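Naming and frame rules for wrist camera setups

2021-11-16

Filed under: bench practice, robots

Our internal note on wrist cameras had grown to three versions, none of which agreed on what the camera frame was called. I've spent the past while merging them. What follows is the merged text with my comments, trimmed of the parts that only matter to our network. If you run an arm with a gripper and a camera on the wrist, most of it should carry over.

Scope first. These are bench rules for a light arm working on electronics teardown and refit: covers, brackets, small plastic mouldings. They sit below the site risk assessment and don't replace it. If the two conflict, the risk assessment wins and you tell Rehema Kombo, who owns that document at Plummont.

Mounting

The camera bracket bolts to the gripper body, never to a moving link. Use thread locker on the bracket screws and put a paint mark across each head. Check the marks at the start of a shift. A turned mark means the hand-eye calibration is void, even if the image looks the same.

The fingertips must be in view over the full stroke. Some people prefer to tilt the camera so the hand takes up less of the picture. We tried that in September and went back. Losing sight of the contact point costs more than losing background, and the Jukska detector we use was happy enough with a view that's mostly gripper.

Route the camera cable with the wrist at both rotation limits before fixing it. Two anchor points minimum, and the slack loop goes on the side away from the operator.

Frames and names

One frame per physical thing. The tool flange is "flange", the point midway between the closed fingertips is "tcp", and the optical centre is "wrist_cam". No synonyms, no version numbers in frame names. Marek Danko argued for a separate frame on each fingertip, and he has a point for asymmetric grasps, but we've left it as optional.

All transforms are stored parent to child, in metres and radians. Millimetres are fine on a drawing. They aren't fine in a config file, and we've had one collision with a fixture that came down to precisely that.

Calibration

Recalibrate after any bracket work, any collision, or 100 hours of running, whichever comes first. Take at least 10 poses, spread in rotation as well as position. Reject the result if the residual is worse than the last accepted one by more than the limit on the sheet, and find out why before you try again. Averaging a bad run with a good one is not a correction.

Speed and force near the part

Approach moves end at a standoff. From the standoff to contact, use the slow profile with the force limit on. Don't put the limit in the task script. It belongs in the controller's safety configuration, where a script edit can't lift it.

For thin-walled mouldings, press on a rib or a boss if you can reach one. Flat unsupported areas flex, and the contact reading gets noisy. Bakari Rugemalira keeps a sheet of preferred contact spots for the parts we see often and I'd suggest starting your own.

Loose cables within reach of the fingers get tied back or logged as an accepted hazard for that job. "It was fine last time" isn't a log entry.

Recording

Every run gets a folder, and every folder gets the calibration file that was live when the run was made. Copy it, don't link to it. We had 2,165 clips from an earlier batch that pointed to a single shared file, which was then overwritten. They're still usable for grasp detection and useless for anything that needs geometry.

Keep the stills at native resolution. Itell, our labelling tool, will downsample on its own for display. Cropping out the gripper before labelling is banned outright, as it hides occlusion errors that the model will go on to make.

Open items

Lighting is unresolved. Our bench has a bright background on one side and shadow on the other, and fixed exposure suits neither. Oddur Hviid wants a ring light on the bracket. Awuor Kimaro wants a blind. I'd rather sort out exposure bracketing first, since it needs no hardware, but I haven't written it up in a form that anyone could follow.

The Magesa bench still has the old frame names. Check before you copy a config across.
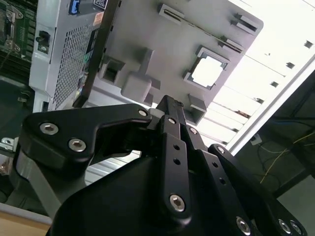 Fingertip against a grey plastic moulding, wrist camera view.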